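Home Posts Workshop notes Archive

Moving the dresser cell two steps forward

I spent most of November getting the dresser cell to behave in simulation, and I want to write down what I changed before I forget it. The arm is a Franka, the furniture is a plain wooden dresser, and the task is to pick one thing off the top and leave the others alone.

The first problem was the base position. I had copied it from the Rindus setup, where the table is lower and the arm has room to fold. Over the dresser the elbow kept running into its joint limit on the far corner. I moved the base back in small steps and ran 800 resets after each one until the planner stopped complaining.

The second problem was the hover pose. Every episode starts with the fingers pointing down over the dresser top, and I had them too high. The first move was then a long drop, and the arm picked up a wobble on the way. Now it starts with the fingertips at the height of the tissue.

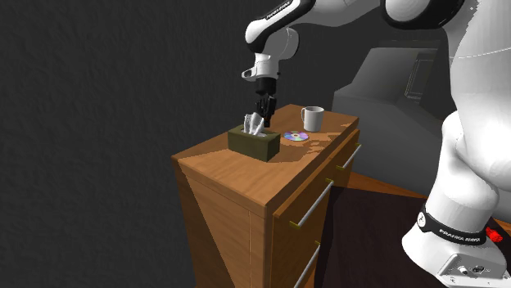

Start pose with the new base position. Tissue box, disc and mug on top, gripper empty.

The disc is the hard one. It lies flat on the wood and the fingers have nothing to close on. I lowered the contact stiffness at the fingertips, and then the mug started sliding when it was touched, so I put the old value back and gave the disc its own friction setting. I don't love having a special case in the config, but it has held up.

Rosemarie Buschmann went through my joint limits and found that I had 2 of them swapped. That explained the odd wrist turn I had been blaming on the planner. I fixed the file and reran the full set of 1000 starts. There were 13 failures, all with the mug placed close to the far corner. I have left those in for now.

Things still to do: log the gripper width at every reset, move the drawer settings into their own file, and check the Flavstead wall texture, which slows down loading on my older machine. The drawers are locked in this version. I'll open them up once the top is reliable.

Contact | Copyright Clarkovstead Notes | Back to top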